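Multness House — Shared Kitchen Safety Inspection
Form 3138, April 2023
Carried out for: Naseri Housing
Area: Second floor kitchen, Hasen Wing

Items marked "Action" must be put right before the next visit. Items marked "Advice" are left to the building manager.

1. Fire door closes fully from any position
Satisfactory. Closer adjusted since the last visit.

2. Escape route clear
Action. Two folding chairs and a clothes airer were stored in the corridor. The airer narrows the route to less than the permitted width.

3. Fire blanket mounted and within reach
Satisfactory. Pull tabs hang free.

4. Extinguisher in date
Satisfactory. Service label signed by Movance.

5. Heat detector tested
Satisfactory. The sounder was heard in all 8 bedrooms with doors shut.

6. Fridge temperature log kept up
Action. Entries stop midway down the sheet. Readings taken during the visit were within limits — the fault is in the record only.

7. Hot water at sink
Advice. Measured at 39 degrees after two minutes. Refer to the plumbing contractor.

8. Floor covering sound
Satisfactory. Slight lifting at the threshold strip, not yet a trip hazard.

9. Portable appliances and worktop
Action. Textiles must not be kept on top of heating appliances, whether or not these are in use. Tenants to be reminded by notice.

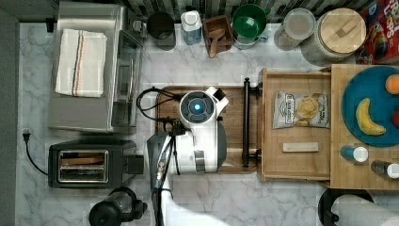

Item 9: folded towel on top of the toaster oven.

10. Waste and recycling
Satisfactory. Lids fitted to both bins. Food caddy to be emptied more often in warm weather.

Overall result: Pass, subject to items 2, 6 and 9.
Copy to be displayed on the kitchen noticeboard until the next inspection.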